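Plostov council changes rules on wall and floor tile in rental bathrooms and kitchens

Landlords in Plostov will have to meet a new standard for tile work in rental kitchens and bathrooms starting in April, after the city council adopted a revised section of the housing maintenance code. The vote followed two public hearings and a review of complaints held by the building department.

The revised section covers grout condition, sealing at corners, and the slip rating of floor surfaces. Under the old text, an inspector could cite a landlord only for tile that was missing or broken. The new text allows a citation for failed grout over an area of more than 9 square feet, or for any open joint within reach of a tub, shower or sink.

Letay Negash, who heads the department's rental inspection unit, told the council that the old wording had left inspectors with little to act on. "A wall can have all of its tile and still let water through," she said. "We were writing up the ceiling in the unit below and had no way to write up the wall that caused it."

The department reviewed 46 complaints of water damage between stacked units. In 21 of them, the source was traced to grout or corner joints in the unit above. The remaining cases involved supply lines, drains or fixtures.

The code does not require any particular material. Ceramic, porcelain, stone and sheet products are all allowed, including surfaces with a printed or molded pattern, provided the joints are closed and the floor meets the slip rating.
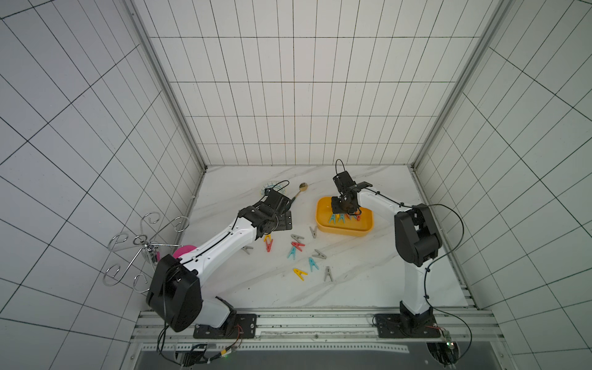
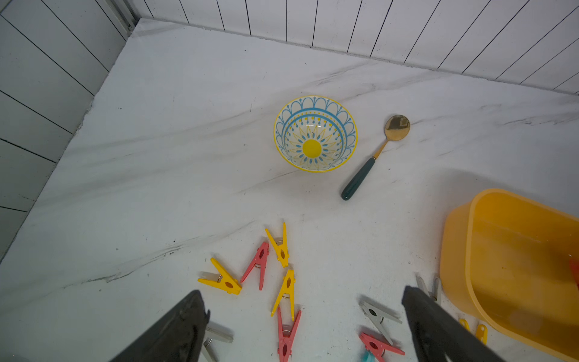

What landlords have to do

Owners of rental units must complete a self-inspection form at each change of tenant and keep it on file for three years. The form asks for the type of wall and floor surface, the condition of the joints, and the date of the last sealing. It does not have to be submitted unless an inspector asks for it.

Polished floors are treated separately. A polished floor in a bathroom must either carry a manufacturer's wet slip rating or be tested on site. Kitchens are exempt from testing unless the washing machine is in the same room. Mats do not count toward compliance.

Repairs to existing grout must be made with a product suited to wet areas. Caulk is required at changes of plane, such as the line where two walls meet or where a wall meets a tub. Painting over a failed joint is listed as a violation.

Costs and penalties

Fung-ping Hsieh, a contractor who spoke at the second hearing, said regrouting a standard tub surround costs roughly $2,000 when the corners have to be cut out and resealed. He asked the council to allow more time for buildings with one shared plumbing wall, where several units have to be taken out of use together. The council added a 60-day extension for such buildings.

A first violation carries a written notice. Fines begin with the second notice and are set under the existing schedule, which was not changed. Tenants can request an inspection through the department's front desk or by mail.

The Gebreyes Street and Bresto Park districts will be inspected first, as they have the largest share of older stacked units.

Comments (4)

drainfield
Does this apply to owner-occupied duplexes? The article says "rental units" but the old code had a carve-out.

M. in Bresto Park
The carve-out is still there, subsection (c). Only the rented side is covered.

tileguy_plostov
Caulk at changes of plane should have been in there years ago. Half the tubs I tear out were grouted straight into the corner.

drainfield
Thanks M., found it.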